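OK so I promised a thread on the house rules we use for hand-held gripper work and then didn't write it for two weeks. Kettle's on, it's Saturday, let's go. Long one, mute me if you're here for the allotment content.

Quick background for new people. I do the boring end of robot learning. People go into ordinary rooms with a hand-held gripper, pick things up, put them down, and the recordings get used to teach arms to do the same. I write the rules for how they do it and then I check whether anyone read them.

The rules started as one side of A4 at Stetley. They're now 9 pages, and I'm mostly to blame for that. I'm not posting the whole thing, but I'll go through the bits people ask me about.

Rule one is about asking. You are in somebody's home. You ask before you open a drawer, you ask before you move anything, and "yes go ahead" for the living room isn't a yes for the bedroom. We write the rooms down on the consent sheet, one line per room, and the person initials each one.

I used to have a tick box that said "all rooms". Daryna Marchuk made me take it out and she was right. People tick it at the door when they're being polite and then go a bit stiff when you head upstairs.

Rule two, paper. Letters, prescriptions, bank stuff, school photos with the name of the school on. All of it goes face down or out of the room before you start. Codes and labels on parcels too. If a label has to stay, we note it on the session sheet so whoever checks the footage knows to look at it and blur it if need be.

That last part gets skipped more than any other line in the document. I go on about it at every induction and I can see eyes glazing over.

Rule three – phones. Your own phone stays in your bag. The householder's phone is theirs, and you don't use it as an object even if they offer. Screens light up with messages at the worst times.

Now the hardware bit, which I know is what half of you came for!

Pads. Check both finger pads before every session. Run your thumb along the pattern, look for lint, look for shiny patches. A shiny patch means it's going smooth and you'll start squeezing harder without noticing, and then your squeeze data is rubbish compared with last week's.

Our swap limit is 800 grasps or the first shiny patch, whichever comes first. We started at 400, which was me being cautious, and we were binning pads that had loads of life left. Bakke still do 400 at their site and that's fine, they handle a lot of gritty stuff.

Swap both pads together. Always both! One new and one old gives you a grip that pulls to one side, and you'll spend an afternoon blaming the person holding it.

Screws. Every screw at the finger joints gets a nip with the driver at the start of the day. A nip, please don't lean on it. Overtighten and the fingers go sluggish, and people fight them, and you can see the fight in the recordings for ever after.

Clamps next, and I'll be brief as I've ranted about clamps on here before. Close it, tug it, look at it, say "clamp" out loud. Yes you feel silly. Somebody at Erkudberg told me they'd dropped the saying-out-loud part and I nearly got on a train.

Right, objects. This is where I've changed my mind the most so I'll spend a few posts on it.

The old version said "use a varied set of household items". Useless. Everyone brought a mug, a tin and a box. I've seen so many mugs. Rigid things with nice straight sides are lovely to pick up and they teach you next to nothing about a real bedroom.

So the current version says at least half the set has to be soft, and at least one item has to be something you'd rather not pick up. Knitted things, crocheted things, bags with small bits inside, ribbon, anything fluffy. Things that fold away from you when you touch them.

Loose yarn gets its own line in the rules. Don't tuck it in, don't trim it, just pick the thing up where you'd pick it up by hand and let the ends dangle. If it catches on a finger you stop, open fully, and take it off with your other hand. You don't shake the tool. (Please don't shake the tool.)

Bags of little beads or dried peas are allowed but only sealed, and you check the seal yourself. We had one go in a shared house last January and I was still finding them in my coat lining at Easter.

Fluff and feathers, yes, but clean the pads afterwards. Damp cloth, dry cloth, done. No sprays, whatever it says on the bottle about being safe for rubber.

Piles! I love a pile. The rule is that you let it be a pile. Don't lay things out in a neat grid with a gap between each one, because nobody's bed or table has ever looked like that. Tip them out, let them overlap, and leave them.

And you don't re-tip because you don't fancy how it landed. One tip per round. I can always tell when someone's re-tipped, the awkward one has mysteriously ended up on top every time.

Boxes and trays. An open shallow box is a decent target for putting things into. Keep it in reach without you having to stretch, and don't nudge it about between goes. If it gets knocked, leave it where it ended up and carry on.

Tablecloths came up in the replies last time. Someone wanted them banned as they slide and the colour is "distracting". Absolutely not. Homes have tablecloths. Bright ones, plush ones, ones that grab at whatever you're dragging. If the cloth ruckles up, you smooth it at the end of the round and put a C on the sheet.

Same goes for the rest of the room. We don't ask anyone to make the bed. We don't ask them to take their clothes off the rail or tidy the worktop. You ask if there's anything they'd like to put away for their own sake, you give them ten minutes alone to do it, and then the room is the room.

Light. Leave the curtains how you found them and write down open, half or shut. If the sun moves across during the session, fine, it's allowed to. The only thing I'm strict on is not switching lamps on and off halfway through a round.

Air con and fans. Leave them alone unless the person asks, but write down if they're on. Tissue and tulle drift about in a draught and the poor soul reviewing it later thinks the object's haunted.

Stopping rules, which are short and which I'd tattoo on people if I could. You stop if a child or a pet comes in. You stop if anyone asks you to, and you don't ask why. You stop if your wrist hurts. Twenty minutes on, ten off, even when it's going well. Especially then, you get greedy.

The wrist one matters more than people think. The tool doesn't weigh much when you first pick it up and then an hour in it weighs the same as a small dog. Istar let their lot swap hands halfway and log it, and I've pinched that for our next version.

Failed grasps. Keep them. Keep all of them! I cannot say this loudly enough. If you drop it, that's a drop, it goes in. If you miss completely and close on thin air, in it goes. Don't delete, don't redo and quietly swap the good one in.

I did an audit in the spring where I went through 344 rounds from one batch and there wasn't one drop in the whole lot. With soft objects! I drop my own socks more often than that. We had a chat, nobody got told off, and the next batch was much messier and much more useful.

What I did there was change the wording. It used to say "record successful and unsuccessful attempts" and people were reading "unsuccessful" as a mark against them. Now it says "record every attempt" and there's no box for how it went. The person doing the work doesn't grade the work. Reviewers do that later, with a cup of tea and no wrist ache.

The end of a session. Everything goes back where it came from, and the householder checks it, not you. Wipe down the tool before it goes in the case. Leave the sheet with our phone number on and tell them they can ring and have their room taken out, with no deadline on that.

We've had a few people ring. It takes me a morning each time to pull it all and I've never once minded. If your set-up makes it hard to take one room out, fix that before you do anything clever.

Things I'm still not sure about, and I'd love replies on these. One, whether the same objects should go round several homes or whether each home uses its own. I go back and forth. Travelling sets are easier to compare, but stuff gets grubby and tired.

Two, handmade things. Someone's nan crocheted it, it's lovely to grip, and if you snag it you can't buy another. At the moment we say the owner has to hand it to you themselves. Is that enough? Bakke won't touch them at all.

Three, how long before pads count as "different kit" for the records. I log the pad change. Daryna thinks I should log the batch of rubber as well, and I've been pretending not to see that message.

I'll do a separate thread on the session sheet at some point, as loads of you asked for the layout. It's one side, big boxes, pencil only. Pens run out, and then people fill it in from memory on the bus. 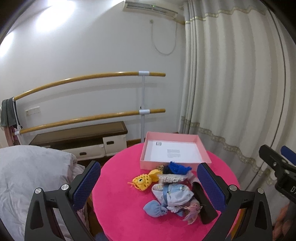 Oh and one more on storage, I knew I'd forget something. Cases live flat, lid up, fingers open. If you store them closed the pads press into each other all weekend and you get a dent in the pattern by Monday. Spare pads go in the lid pocket, in pairs, with the date you opened the packet written on the bag.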